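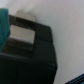
I've been banging on about the empty units at Ceden Yard for long enough, so it's a treat to have some news at last: the old Voloso building has been let! Well, most of it has. Cecilia Baidoo, the letting agent at Nartey, rang me yesterday to say the ground floor and the back half of the first floor have gone to Veditz, the picture framers, who are moving across from the other side of the canal in November. I asked for the particulars, and I've had them spread over the kitchen table ever since with a highlighter.

The part Veditz are taking comes to 1536 square feet, and they've signed for two years with the option to stay on. Cecilia wouldn't tell me the rent (I did try, twice) but she did say it was a bit under what the landlord first asked, and that both sides were happy enough with it. They get the loading door on Tannery Lane too, so with any luck we'll see fewer vans parked half on the pavement out the front.
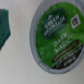 What's left is the front of the first floor, the bright bit with the tall windows looking over the bus stop. I had a nose round it when it was a dance studio and it's a lovely room, though the stairs are steep and there's no lift, and I do wish someone would sort that out before the next lot come in. Nartey would like an office tenant for it but they'll talk to anyone sensible. A couple of people have been to see it already, one of them wanting it for upholstery classes, which I'd sign up for tomorrow.

Parking is the thing people keep stopping me about. There are 70 spaces in the yard and about 60 of them are spoken for on a normal working day, so it'll be tight once the framers are in. Cecilia says the new lease comes with four and no more, and the visitor bays by the gate stay as they are.

Viewings for the upstairs room are by appointment through the Nartey office, mornings are best. I'm told the scaffolding on the lane side comes down before Veditz get their keys, and the old Voloso sign is going at the same time. I've asked if I can have the V.

June 24, 2021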